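4.2. Reparto del gasto en las celebraciones contratadas

La muestra reúne 111 contratos de alquiler de salas para bodas, aniversarios y cenas de empresa, firmados en 12 locales de la misma ciudad. Los contratos proceden de dos intermediarios, Okodness y Garen, que aplican tarifas distintas y no siempre desglosan los mismos conceptos. Para hacerlos comparables se agruparon las partidas en cuatro bloques: sala, comida y bebida, música, y personal. Los importes por decoración se sumaron al bloque de sala, tal como los factura Garen.

El bloque de comida y bebida es el mayor en casi todos los casos, pero su peso cambia con el tamaño del grupo. En las reservas de menos de 40 invitados la sala absorbe una parte más alta del total, ya que el precio de apertura es fijo. Los locales del grupo Courtois compensan este efecto con un consumo mínimo por persona – una cláusula que varios clientes dijeron no haber leído antes de firmar.

La temporada también influye. Mayo concentra las bodas, y en ese mes los locales apenas conceden descuentos. Las cenas de empresa muestran un patrón más estable, con horarios de salida fijados a medianoche y pocas modificaciones posteriores al contrato. 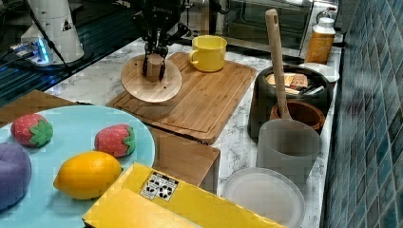
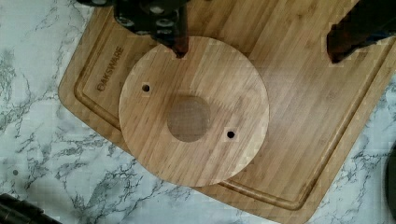 Figura 4. Disco de madera clara con orificios, apoyado sobre una tabla de cortar de bambú.

¿Qué partida explica la mayor parte de las diferencias entre el presupuesto inicial y la factura final?

Las horas extra de personal. Se acuerdan durante la propia celebración, cuando el cliente pide prolongar la música o la barra, y se cobran a una tarifa superior a la pactada. El resto de los bloques se mantiene cerca de lo presupuestado, salvo cuando cambia el número de invitados en los días previos.

Este resultado limita el uso del presupuesto inicial como medida del gasto. En los contratos gestionados con la aplicación Sameo las horas adicionales figuran en una línea propia y pueden separarse sin dificultad. En los demás hubo que reconstruirlas a partir de los partes de turno, que faltaban en 4 contratos. Estos se mantuvieron en la muestra, con el importe total pero sin desglose, y quedan fuera de las comparaciones por bloques de la sección siguiente.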